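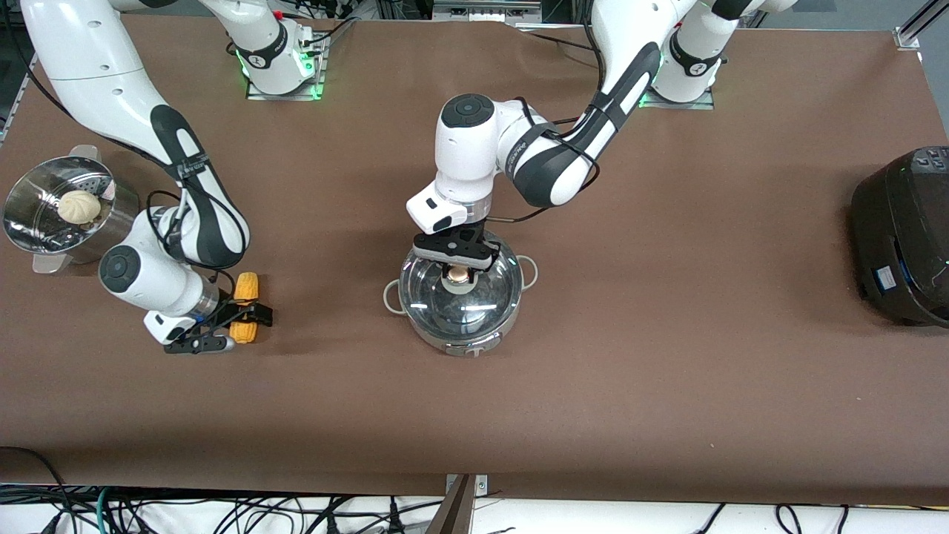
How long does corn on the cob need in a steamer?

Twelve minutes over a good boil for a short piece, and a little longer if the corn has been sitting in the fridge for a few days.

Shuk-fan Yuen gives that answer before I've even got my coat off. She has been teaching steaming at the Weerakoon cookery rooms in Hilten since January, and she can talk about lids for an entire afternoon. I know, because I let her!

"People think steaming is for invalids," she says. "Then they eat a bun straight from the pot and they go very quiet."

Buns are where she starts her beginners, the plain white sort with the pleats gathered on top. She is kind about pleating. "Mine were dreadful for 2 years. They still tasted lovely. Pinch it shut, put it on the plate, leave space round it - it's going to grow."

Her own first steamer came from her aunt and she still cooks in it most evenings. For the class she likes stainless steel, with a perforated plate for the food to rest on and a handle each side of the pot. She is very keen on glass lids too. "You can look without lifting. Every time you lift, you're letting your dinner out into the room." When the lid does come off she takes it by the knob, with a folded cloth, and tips it away from her face.

Corn goes in next, cut short so the pieces can stand up if the pot is crowded. She doesn't salt it first. Butter afterwards, or a spoonful of soy and butter mixed, which I tried at home on Friday and can't recommend enough.

Can buns and corn share a pot? "Of course, but the corn drips. Put the buns on the upper plate and everybody's happy."

The Weerakoon recipe box now holds 1,264 cards, many of them handwritten by people who have come through the classes, and Shuk-fan is working through the steamed ones. She has cooked 5 so far this month. The latest was a pumpkin bun from a woman in Drimar, and she is making it again tonight with less sugar.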